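Table pick scene for the arm - do it in sim first

Updated 25 Sep 2026

Quick writeup so I stop answering this in chat. Goal is a sim copy of the arm we have at the Gimelwood shop, a round table, some junk on it, and a pick that doesn't smash anything. One evening if your arm model already loads. If it doesn't, fix that first, Kamran Zamani's setup page covers it.

What you need
The arm model, with the gripper as a separate part
Clander (our scene loader), current build
A folder of object meshes - I used the Paltesent pack
A PC with an ok graphics card

Step 1. Room and table
Load the room. Drop the round table in, then the pedestal for the arm right next to it. Pedestal close, but not touching. If the two collision shapes overlap the arm shakes from the first tick and you'll blame your gains. I did, for two nights.

Lock the pedestal. Then bolt the arm base to it with a fixed joint. Don't just set it on top.

Step 2. Objects
Keep it to a handful and spread them out. Mixed shapes is the point: the rugged tablet is flat and wide, the motor-looking cylinder rolls, the stick grenade has a fat head and a thin handle so the weight sits at one end. Thin stuff is hardest. Leave bare cloth between things so the fingers have somewhere to go.
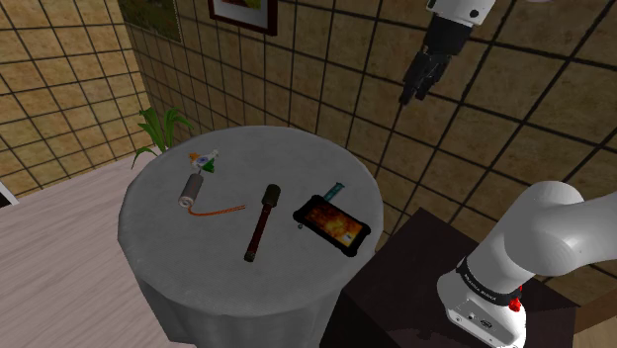 Spawn everything a little above the cloth and let it fall. Wait 300 ticks before you read any positions. Less than that and the round stuff is still rolling and your saved poses are junk.

Cord and wire: mine are rigid meshes. Soft ones look nicer and cost you half your frame rate. Up to you.

Step 3. Cameras
Two room views at least, different sides, plus one down at the gripper. With only one room view the arm ends up hiding the thing you're debugging. Put the second one so you can see the far rim of the table and the gripper together.

Save camera poses in the scene file, not in the viewer. Viewer forgets them on restart. Sheldon Paquette lost a whole set that way.

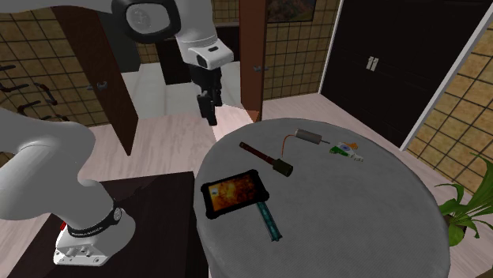 Step 4. Home pose
Gripper pointing down, off past the rim, nothing under it. Park it there between every run. If home is over the table, then a reset can drop the hand right into the objects.

Check joint limits now too. Ours were in degrees in one file and radians in teh other.

Step 5. Approach and close
Open fingers all the way. Come in slow for the last bit, one finger each side of whatever you picked, and stop. Look at it from the gripper camera before you send the close command. Both fingertips should be about the same distance off. If one is nearly rubbing, shift over and try again - don't let the close drag it. 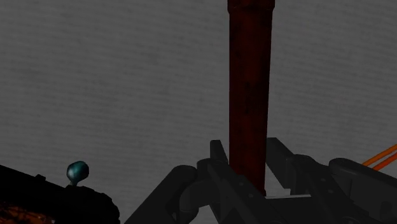 Close speed: low. I cap finger force at 7 N to start and go up from there. Cloth friction matters more than you'd think, the default was way too slippery for us so Niloufar Ranjbar bumped it.

It's dark down there between the fingers. Add a small light on the wrist if you plan to use that view for anything but eyeballing.

Step 6. Run a batch
Shuffle the object poses, loop it, log every try. My last batch was 213 tries, 94 clean lifts. Not great. Most misses were on the cylinder.

If it goes wrong
Arm jitters at start: overlap, see step 1
Objects sink in the cloth: timestep too big, halve it
Fingers pass through things: collison mesh missing on the fingertips, reexport
Gripper view all gray: camera is too close, back it off a bit

Real arm version is coming in October, once Afshin Alipour is done rewiring the base.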